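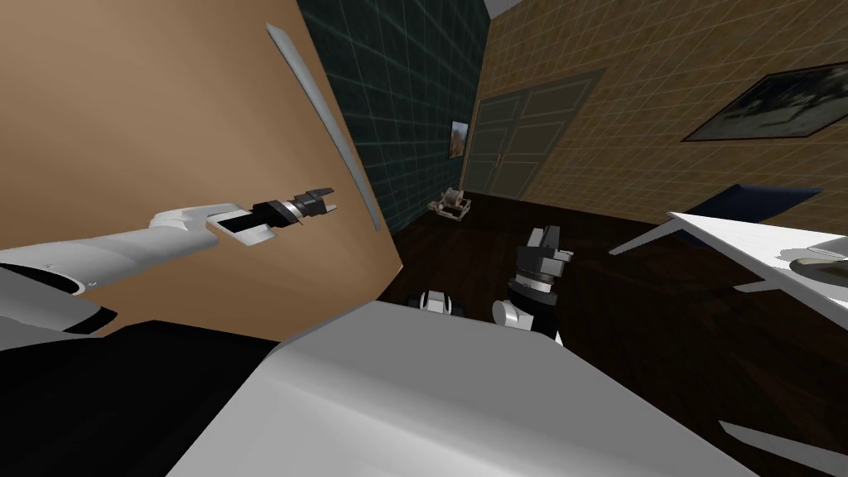

About us

Hi, I'm Renata Leiva, and I run Bemerow. We look after dining rooms and meeting rooms for other people: we set them up, clear them down, wash what needs washing, and have everything back in place before the next group walks in. If you've been to a conference lunch at one of the older buildings downtown, there's a fair chance we carried your plate away.

My aunt started the company with two vans and a borrowed dishwasher, and I joined the summer I was supposed to be finding a real job. We're 134 people now, most of them on the floor and a lot of them part time (students, parents, a retired bus driver or two). Our home base is the old Ulloa building, where we've got the wash room, the linen store, the offices and a kitchen that always smells of somebody's toast.

People mostly ask me about the robots these days, so let me get to that.

We started three years ago, and we started for a boring reason. Clearing a room is hard on wrists and backs. You bend, reach, stack, turn and carry, and then you do it again for the other 60 place settings. We had good people leaving because their shoulders hurt, and no amount of free lunch was fixing that. Kwok-wai Wu, who was a shift lead back then, came to me with a folder of injury notes and asked what I was planning to do about it. I didn't have an answer, so I gave him a budget – a small one – and told him to find me one.

What came out of it is Jovus, our two-armed clearing robot, and Totus, which is our name for the simulated rooms where we work out its jobs. Most of the work is in Totus. We build a room on the computer, with walls, doors, tables, chairs, pictures on the wall, all of it, and let the simulated robot try reaching for things in there. It can bump a wall a hundred different ways on a screen and we don't have to call a plasterer!

Aino Peltonen builds the rooms. She used to do our floor plans for weddings, so she knows how people really leave a room, with chairs pushed out at silly angles and a dish left right at the edge of the table. Leandro Paredes works on the arms and grippers. He came to us from the wash room, where he'd spent eleven years handling every shape of bowl and tray you can think of, and he'll tell you at length why a rounded side is so much more annoying than a flat one.

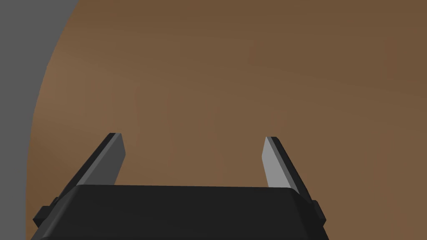
A lot of Leandro's day goes into the last few inches, when the fingers are open and close to something and the question is how to come in. Too fast and you shove it. Too wide and you hit whatever's next door. He and Aino go back and forth on this all afternoon, and I've learned to stay out of it unless I've brought coffee.

So what has changed for the people who work here? I'd like to be straight about this, because I read plenty of company pages that skip it.

We haven't let anyone go over the robots, and I've put in writing that we won't. That was Anastasia Zacharopoulos's doing. She speaks for the floor staff, and she wouldn't sign off on the first trial until I'd signed something too. She was right to push. So far 32 people have moved into different work or picked up new duties, mostly checking simulated runs, marking what went wrong and writing up how a job should be done. It pays better than clearing did, and you can do it sitting down.

Some things got worse for a while. The first few months were slow and loud with opinions. People felt watched when we asked them to explain how they stack a tray, and a few of our best clearers didn't enjoy being told their knack was "a process." We should have asked them in earlier. We pay for that time separately now, and anyone whose method ends up in a job gets their name on it. Two people tried the desk side, hated it and went back to the floor, and that's fine by me.

Jovus doesn't talk to guests, doesn't know that the man at table four wants his tea left alone, and can't tell when a room needs five more minutes. Our people do all of that. They just have a bit more left in them at the end of a shift.

If you'd like to work with us, on the floor or on the simulation side, we take on new people every October and whenever else we're short. You don't need a technical background. Come by Ulloa before 3 in the afternoon, ring the side bell, and ask for Kwok-wai or me.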